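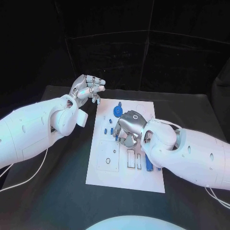

**1/** The Office of Undergraduate Studies at Kanaan College is posting its midterm notes for students in their final year. Please read the whole thread before writing to the office.

**2/** Senior research papers: students in the two-paper track should have a working draft of the first paper with their adviser by the end of October. A working draft has a question, a source list and at least 4 pages of connected text. An outline alone will be returned.

**3/** Advisers have been asked to send comments within 10 working days. Students who have heard nothing after that time should write to the department office first, then to us.

**4/** The Writing Center in Brirport Hall has added evening appointments through the end of midterms. Each one lasts 40 minutes. Bring a printed copy of the draft and the assignment sheet. Walk-in visits are still possible before noon.
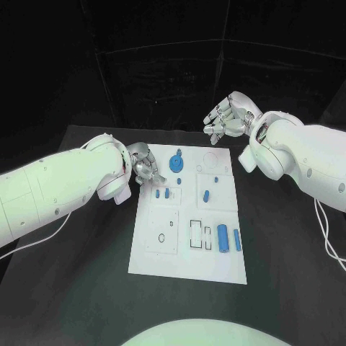 **5/** Students whose midterms overlap may ask for one of them to be moved. The request form is on the Hikau portal under "Exams" – it must be filed before the first of the two exams takes place. Requests sent by email to instructors do not count as filed.

**6/** Last fall the office handled 390 such requests. Most delays came from forms with no course number, so please check that line twice.

**7/** The Zarivar Reading Room will stay open until midnight during midterms. Group tables on the lower floor may be booked for two hours at a time. The upper floor remains a quiet floor.

**8/** Course withdrawals: the deadline has not changed. A withdrawal after midterms needs the signature of both the instructor and the adviser, and it may affect housing and aid. Speak with the aid office before signing.

**9/** Questions about any of the above may be sent to Zhiqiang Song, Associate Dean for Undergraduate Studies, or asked by phone at extension 3744. The line is open from 9 a.m. to 4 p.m.

**10/** Correction to post 4: evening appointments begin at 6 p.m., and the side entrance should be used after 7.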